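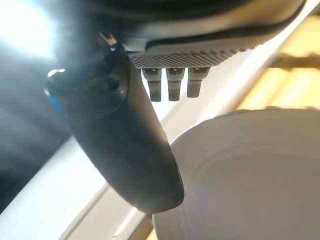

Attachment 1. Wrist view at the plate station, finger and lower housing.

Ticket 153
Opened: 29/04/2021
Site: Norkcombe test kitchen
Category: Hardware / spares and purchasing
Priority: Normal
Status: Closed, order placed

Summary
Need a spares list and a quote for the dish handling robot before the budget for next year is locked. The hands are the part we don't have good numbers for.

Requester, first message
We are putting together the equipment budget for the kitchen cell and I have three lines I can't fill in: replacement fingers, a spare hand, and cables for the arms. The original purchase through Clorden covered one robot with two hands and no spares apart from a bag of screws. The quote we got in March lists a "hand service kit" as a single item with no contents. I can't put that through purchasing without knowing what is in the kit and how often we will need one.

The work is unloading and loading a household dishwasher and moving plates and bowls between the rack and the sink. No heavy pots. We run it in short sessions and log the hours on each hand separately.

Support (Clorden)
The service kit contains fingertip covers, joint pins and one set of seals. It does not contain complete fingers. Those are ordered singly from Jomura under the hand part number plus a finger position. Please send the hours on each hand and say whether the hands trade jobs or keep the same side of the work.

Requester
They keep the same side. The right hand does most of the plate carrying at the moment and the left works over the sink. The right is at 200 hours. I don't have a clean figure for the left because the counter was reset during a software update.
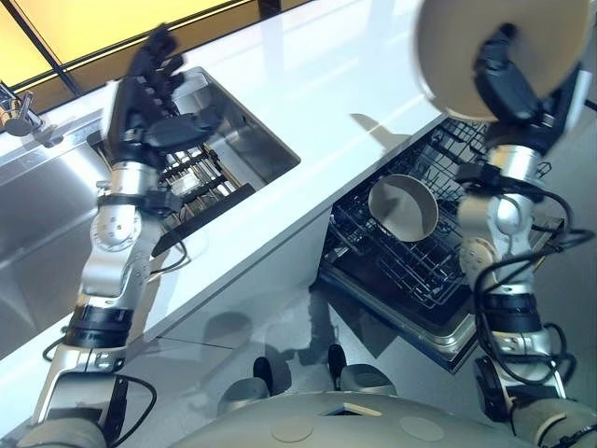

We looked at swapping the jobs over halfway through the year to even out the wear. It would mean teaching the plate moves again on the other arm and moving the dishwasher to the other side of the cell, so I would sooner pay for spares. Please quote on the basis that the sides stay as they are.

Second question while I'm here. The cables on the outside of the right arm hang in loops from the forearm and elbow. Is there a sleeve or a clip set for these, and does it change the reach? I've left a blank line for it in the budget.

Support (Clorden)
There is a clip set. It does not change the reach if the elbow loop is left with enough slack for full bend. Do not pull the loops tight to make them look neater. The clip set is sold per arm, so you would need two. A spare arm cable is a separate part and has the longest lead time on the list, so order that first if you want it this budget year.

On fingers: do you see the body of the finger touching the dishes, or only the tip? The covers in the kit protect the tip and nothing else. If the body makes contact you should budget for complete fingers and skip the kit.

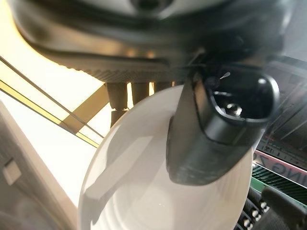 Finger contact depends on the dish, and we went back through the wrist views to check. Flat plates are held at the rim and we don't have a complaint there. Bowls are the ones to plan for. In the attached view the finger reaches down into the white bowl and its rounded lower end rests against the inner wall. The wide end with the open socket stays clear of the bowl. So I'd call this tip contact, but at an angle, and I don't know if the cover reaches far enough up for that.

Support (Clorden)
Jomura confirms the cover goes up far enough for the contact shown. The kit is the right item for bowls. They also advise wiping out the sockets when the covers are changed. Crumbs or dried detergent in there can hold a finger slightly off its seat, and people order a new finger when all it needs is a cloth.

Requester
Fine. Revised list for the budget:

Service kit, hand: 2
Complete fingers, mixed positions: 8
Clip set, arm cable: 2
Arm cable, spare: 1
Spare hand: none this year

We took the spare hand off. It cost more than everything else together, and Ansari can lend one under the support contract if a hand has to go back for repair. Please confirm the loan hand doesn't need a new calibration license.

Support (Clorden)
Confirmed, the license follows the robot. Ansari will ask for the serial number of the wrist, so have it ready when you call. The hand itself has a different number and they can't look it up from that one.

Requester
Order sent. Arm cable is on its own order so it doesn't wait for the fingers. Please close.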